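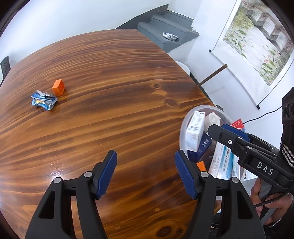
Moving the nightly reconciliation job off cron: a thread

Till Teuber · Home · Posts · Replies · Archive

1/ Pakon pulls ticket records from the service desk and matches them to contract records in the billing database. Until November it ran as one shell script, started by cron at 1 a.m., with no retry and one log file.

2/ The match key was customer name plus site code. Names are typed by hand on the ticket side, so "Andness" and "Andness " with a trailing space were two customers. Contract IDs existed in both systems the whole time. The script predates the field on the ticket form.

3/ First change: match on contract ID, fall back to the old key only when the ID is null, and write every fallback to its own table. Night one put 300 rows in that table. Ludmila Murín worked through them with the account managers and it is now down to 4, all for one closed site.

4/ Second change: split the script into stages. Extract, normalize, match, publish. Each stage writes to a staging schema with a run ID and can be rerun alone. Publish is a single transaction – a half-finished run never reaches the reporting views.

5/ Run time went from 81 minutes to roughly 40. Most of that is one index on the ticket side and dropping a LOWER() call in the join. The stages themselves cost a little time, and I'm fine with that.

6/ Scheduling. We looked at a full workflow engine and decided the job was too small. It runs under Clasance, which we already had for backups. It gives us dependencies, retries with a delay, and exit codes that page somebody.

7/ Retries apply to extract only. If match fails, the data is wrong and running it again gives the same answer. Kvido Zeman argued for one retry on publish because of lock timeouts. He was right, so publish gets one.

8/ Time zones. Ticket timestamps are UTC, contract dates are local with no offset stored. We convert tickets to the contract's local zone before comparing dates. Going the other way puts a ticket opened on the last evening of a contract outside it.

9/ Old and new ran side by side until month-end close. Diffs went to a table, one row per mismatched field. Every remaining diff was either a rounding difference in hours or the old job being wrong.

10/ Still open: deletes. A ticket merged into another one disappears from the extract and its row stays in staging. Current plan is a weekly full key comparison. The Sharifi connector claims to expose merge events – I haven't tested it.

Replies

Natália Štefanec: Do you keep the staging rows per run ID, or truncate?

Till Teuber: Keep the last two successful runs plus any failed ones. A cleanup step handles the rest.

Otakar Machala: We had the same merge problem. Weekly was too slow for billing and we went to nightly.

Kvido Zeman: The lock timeouts were from the dashboard refresh, by the way. I moved it.

Recent from this author

Naming run IDs so you can sort them
Null contract IDs, a short history
Reading a query plan with bad statistics
Log retention for small batch jobs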